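Progress report, Lillano Community Kitchen
To: Gunhild Damgaard, Vosard Fund
From: Revathi Varghese
December 14, 2022

Quick one, full accounts to follow. Kitchen has been open since September, three lunches a week. 1735 meals served so far, target was 600 by now so we're well over. Food costs over too, see below. 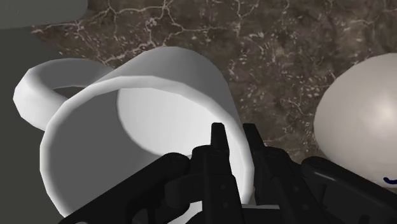
Staffing: Siham Awwad is now full time as cook. Eun-ji Tak runs the Thursday-style menu planning for all three days, using the Ivora ordering sheets. Still short one driver. Ad is up, two replies, niether had a license.

Money: produce is the problem. Onions and cooking oil up a lot. Moved $90 a week from printing to groceries, hope thats OK with you. Need a yes in writing for the auditor.
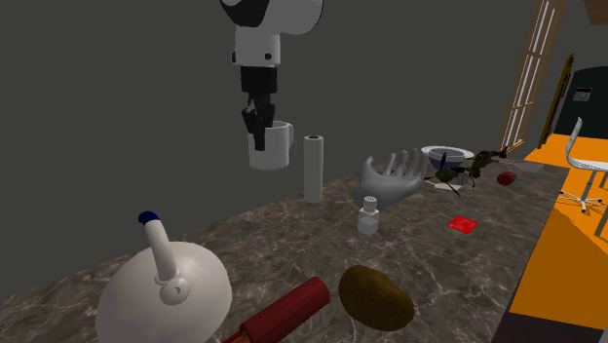

Progress Report No. 32, p. 2

Health inspection passed, one note on the walk-in door seal. Replacement ordered, not here yet.

Cooking class for seniors: first round full, second one starts after the holidays. Zsófia Hegedűs teaching again. She wants a bigger stockpot and a second burner, quote attached.

Still open: lease renewal, driver, snow removal. Landlord has not called back. Will send receipts when I get them all scanned.

RV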